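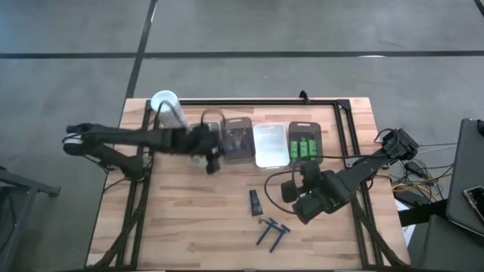 Two black arms over the wooden table

Style Talk - Shows and Collections
Trandholm autumn preview: are capes back, and do we want them?

pleatsandthankyou
Posted 12/05/2018

Right, who else has seen the Trandholm lookbook? I have been through it on my phone, then on the laptop, then on my sister's laptop because her screen is better, and I am completely smitten. Capes! Proper ones, long at the back and shorter at the front, with slits for your arms and a collar you can turn right up to your ears. There's a bottle green one (look 19) that I would wear to take the bins out.

The rest is lovely too. Long skirts with a deep pleat at one side, rollnecks in that mustard they did a few years ago, and flat boots with everything, hooray. But the capes are what I want to talk about. Last time they came round it was all that thin blanket stuff that slid off your shoulder every time you reached for something. These look like they've been cut by somebody who has tried to get on a bus in one.

Thoughts please! And has anyone seen them in person yet?

marled_grey
Love the skirts, can't do the capes. I had one from the last go-round and wore it four times. You can't carry a shoulder bag. You can't carry a rucksack either. So you carry a handbag in the crook of your elbow like the Queen and by lunchtime your arm has gone dead.

The mustard is very good though, agreed.

pleatsandthankyou
But that's where the arm slits come in! Look 22, she's got a crossbody on UNDERNEATH and the strap comes out through the left slit. I zoomed in. Somebody thought about it.

Milagros Ledesma
I've seen them. There was a rail at the Orellana press morning in March and they let us try things on, so I can fill in a bit.

The green is a boiled wool, quite dense, and the lining is a striped viscose from Ornavitz that is so nice it's a shame it's on the inside. It's heavier than the pictures make it look. Not a bad heavy - it hangs off the shoulders properly and the front edges stay put when you walk. The collar has a hidden tab to hold it up. Pockets are inside, on the lining, so you have to go in through the front opening to get at them, and I did find that fiddly.

Black one is a different cloth, smoother, a bit more Dracula. I preferred the green by miles.

toggle_and_loop
"A bit more Dracula" is selling me the black one, thanks.

marled_grey
Inside pockets on a cape, so I've got to open the whole thing up in the wind to find my keys. No.

Did they tell you a price, Milagros?

Milagros Ledesma
310 for the short one. The long one wasn't ticketed. I asked and the chap smiled at me, so I'd start saving.

Dulleck_Regular
Hello all, long-time lurker. I buy a lot of my winter things from Dulleck (the shop by the covered market, not the outlet) and they've had Trandholm on order for ages. They told me they're taking the short cape in green and oatmeal and leaving the black. I said that was a mistake and we had a very enjoyable argument about it across the scarf table.

If anyone is wondering about sizes, it's only made in two. I'm five foot one and they reckon the smaller one will come to my knee, which suits me down to the ground.

pleatsandthankyou
Oatmeal!! Oatmeal wasn't in the lookbook! Off to ring them.

Maximiliano Medina
I'll be the grump. I think it's a beautiful collection with the wrong thing at the front of it. Every house that wants its pictures shared puts a cape in, since a cape photographs like nothing else. You get movement, you get a big block of colour, and the editor can crop it any way they like. Then the shops order the coats. Look at looks 7 to 12 again, the raglan coats with the turned-back cuffs. That's where the good cutting is. The sleeve on the camel one goes in so cleanly at the neck that I kept going back to work out where the seam was.

I'm not against capes as such. My grandmother had a loden one and wore it until it could stand up by itself.

toggle_and_loop
Maximiliano I agree about the camel coat and disagree about everything else. People do wear them! I wore mine through two winters and a christening. You just have to stop wearing big jumpers under it, or you look like a tent with a tent inside.

Maximiliano Medina
A tent with a tent inside is exactly how I remember the last round.

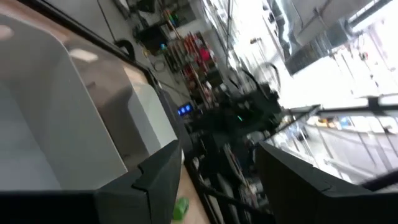

Gripper fingers, close up

Berenice Manríquez
Can I come in on the cloth? I teach a Saturday coat class and we had two people make capes last winter, so this is dear to my heart.

Boiled wool is a great choice because it doesn't fray, so you can leave edges raw or bind them very thinly, and it takes steam well when you shape the shoulder. What it doesn't love is rubbing. If you wear a crossbody under it the strap will pill the lining side, and if you wear one over it you'll get a bobbly stripe across the front by Christmas. A fabric comb sorts most of it. Go gently, short strokes, and always on a flat surface.

For anyone tempted to make one: it's an easier project than a coat by a long way (no sleeves to set!) but the shoulder dart is everything. Make a toile. Make it in something with the same weight, an old blanket is ideal. Cotton sheeting will tell you nothing.

pleatsandthankyou
Berenice this is gold. Would you line it? I've got a length of green checked wool that has been in a drawer since my course and I think its moment has come.

Berenice Manríquez
Line it, yes, at least to the waist. Otherwise it will cling to your jumper and creep backwards all day. A half lining with a bound edge looks very smart and saves you a metre or so. And post pictures!

marled_grey
I'm being worn down here and I don't like it.

seamripper_sal
Nobody has mentioned the buttons. Are those horn? They look enormous on look 19.

Milagros Ledesma
Resin, but a good one, matt. Two at the neck and then hidden poppers. The buttons are big, you're right, the size of a jam jar lid. I loved them.

seamripper_sal
Jam jar lid, sold.
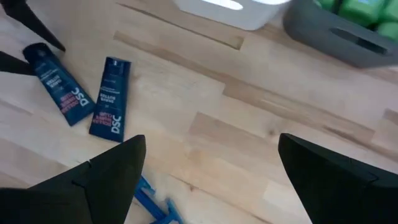
Style Talk - Coats and Outerwear

Aurélien Besson
Moved here from Shows and Collections as it has become a coat thread, and a very good one. Carry on. The running list of autumn lookbooks is still pinned at the top of the other board. It had 2,045 replies when I looked, so do use the search before you post a link there.

Speaking for myself, I'm with Maximiliano on the raglans. The navy one with the half belt is the best coat I've seen this season.

Maximiliano Cabral
Different Maximiliano, before anyone gets confused, and I'm for the capes! I'm on a bike most days and a short cape is a joy on a bike. Hands free, air gets in, and it covers your lap if it drizzles. The long one I wouldn't risk near a back wheel.

One question for Milagros: how far do the arm slits go? On my old one they stopped too low and I couldn't lift my hands above the handlebars without the whole lot coming up with me.

Milagros Ledesma
They start just below the bust on me and end at the hip, so you get plenty of movement. I could reach a high shelf. I didn't try a bike, the carpet was cream.

marled_grey
Fine. FINE. If Dulleck get the oatmeal in I will go and try it on, and I'm bringing my biggest shoulder bag with me.

Dulleck_Regular
They open at ten. Ask for the scarf table and tell them they should have ordered the black.

pleatsandthankyou
I rang! Oatmeal is definitely coming, short length only, and they'll put your name down over the phone with no deposit. I've put mine down for the green AND the oatmeal and will decide in the mirror. Cutting out my checked one at the weekend in the meantime. Berenice, how wide do you make the binding?

Berenice Manríquez
A centimetre finished. Cut it on the bias and press it before you sew it on.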